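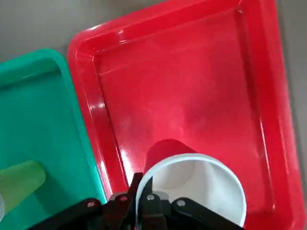
Textbooks > Human–Computer Interaction > Part Two: Systems in Use > Chapter 6

By the Ramton course team
July
6 min read

Chapter 6: The Update as Argument

Every operating system update arrives with a claim attached. The claim may be modest (your notifications will be easier to sort) or grand (your computer will finally understand how you work), but it is always there, and users are seldom given the means to test it. This chapter is about testing it.

We start with settings menus, a dull subject that has been redesigned more often than almost any other part of the desktop. Consider a mid-sized organisation that moves its staff from one version of a system to the next. The old version kept display, sound and network controls in a single panel. The new one spreads them across a search box, a sidebar and a set of cards whose order changes according to what the system thinks you want. The release notes call this simplification. A reader of those notes might reasonably ask what was simplified, and for whom.

The Mivholm case

Mivholm is a regional library service that replaced the software on 673 public and staff computers over a single winter. The supplier, Tillman, had promised that the new settings search would cut calls to the help desk. In the first month the calls did fall. Tillman's account manager circulated a chart, and the chart found its way into a conference talk.

What the chart left out was a change in how calls were recorded. Before the update, a staff member who could not find the printer settings rang the desk and was logged. Afterwards, the same person was directed to a chat window, and chats were logged only if they were escalated. When the library's own analysts put the two sets of records together, the improvement had mostly disappeared. Certain tasks had become quicker, chiefly those where the user already knew the correct name of the setting. Others had become slower, and the slowest of all was changing the colour contrast, a task that matters a great deal to the people who need it.

None of this shows that search is a bad way to organise settings. It shows that a favourable number was accepted because it was favourable. You will meet this pattern again in Chapter 8, where the subject is battery life.

What counts as evidence

Vendors like to report adoption. If 100 users are moved to a new menu and all of them use it, the adoption rate is perfect — and meaningless, as the old menu has been removed. Satisfaction surveys are little better when they are sent in the first fortnight, before the novelty or the irritation has worn off. Preview channels have a problem of their own. The people who volunteer to run unfinished software are not much like the people who will be required to run the finished version, and their enthusiasm should be read with that in mind.

Estent, a smaller vendor whose tablet software is discussed in section 6.4, took a different approach and kept both menus available for a year. The results were untidy. Many users went back and forth between the two, depending on the task, and a fair number never noticed there was a choice. We find these results more believable than most, though the study has faults, and you will be asked to find them.

Before you read on

Choose a device you use every day and locate 2 settings you have never changed. Write down each step, including the wrong turns. Then look up what the manufacturer said about the menu when it was introduced, and keep both sets of notes beside you for section 6.1, which begins with the problem of labels.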